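How Long Do Eggs Keep in a Shared Student Kitchen?
Project report by Mansa Ayaaba

1. Background

In our hall of residence many students buy eggs together because it is cheaper. The eggs are then kept in different ways: some people use the fridge, others leave them in a cupboard. I wanted to know which habit leads to more waste, and why people choose it.

2. Method

I sent a short questionnaire to the residents of Mensah House and Denero House. The two houses have 1,293 residents together, and 859 of them answered. I also visited 3 kitchens in each house and spoke with the people who were cooking. The questionnaire was closed on Wed 10 February.

The questions were about the place of storage, the date on the box and what happens to old eggs. I did not ask for names.
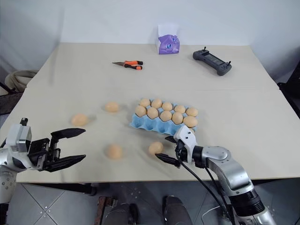

Most of the residents who answered keep their eggs in the fridge door. This was a surprise for me, as the door is the place where the temperature changes most when it is opened often. In my family we always kept eggs in a basket in the pantry - I had expected more people to do the same.

3. Results on waste

Students who wrote their name on the box threw away fewer eggs than those who did not. Several people told me that they were afraid to use eggs after the date, but did not know any way to test them. The float test with a glass of water was known mainly by the older students.

4. Weak points

The answers depend on memory, and people may forget what they threw away. In March I will repeat the questions with a kitchen diary for one week.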